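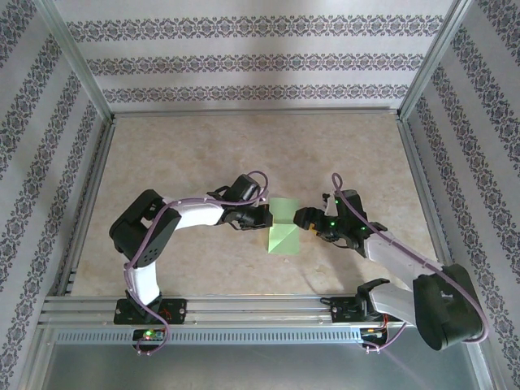

4. Hanging patterned wallpaper with Hornico ready-mixed paste

This section covers hanging paper-backed and non-woven wallpaper on sealed plaster or drywall. Patterned papers need more planning than plain ones, and the direction of the pattern decides where the first strip goes. With a banded damask such as the gray-purple one on pale paper shown with this section, the bands must meet at each inside corner, and an error in level on the back wall will carry over to the walls on both sides. Read section 3 (Surface preparation) before starting.

4.1 Before you begin

Check that all rolls carry the same batch number. Paper from different batches can vary in shade.

Switch off the power to the room before removing switch plates or outlet covers.

CAUTION: Do not hang new paper over vinyl wallcovering. Strip it to the wall and seal as described in section 3.

CAUTION: Paint in houses built before 1981 may contain lead. Test before sanding.

4.2 Marking the wall

1. Measure the width of the roll. Subtract 1/2 inch and mark this distance from the corner.
2. Hang a plumb line through the mark and draw a light pencil line from ceiling to baseboard. Do not use ink, as it can bleed through the paper.
3. Choose the height at which a full motif will start below the ceiling. Mark a level line at that height on every wall to be papered.

4.3 Cutting and pasting

1. Cut the first strip to the wall height plus 2 inches at the top and 2 inches at the bottom.
2. Match the second strip to the first on the table before cutting. For a drop match, allow for the offset printed on the roll label.
3. For non-woven paper, apply paste to the wall with a roller. For paper-backed types, paste the strip, fold it paste side in, and leave it for the soaking time on the label.

Note: One 400 oz pail is intended for standard smooth walls. Porous surfaces use more.

4.4 Hanging

1. Align the edge of the first strip with the pencil line. Smooth from the center outward.
2. Butt the next strip against it. Do not overlap seams on flat wall.
3. At an inside corner, cut the strip so that it turns the corner by 1/2 inch. Draw a new plumb line on the next wall and overlap the turned edge.
4. Trim at the ceiling and baseboard with a new blade.
5. Wipe paste from the surface with a damp sponge.

Keep the room above 50 °F until the paste has dried. Do not force drying with a heater.

Section revised Aug 30, 2020. Technical review: Naveen Negi.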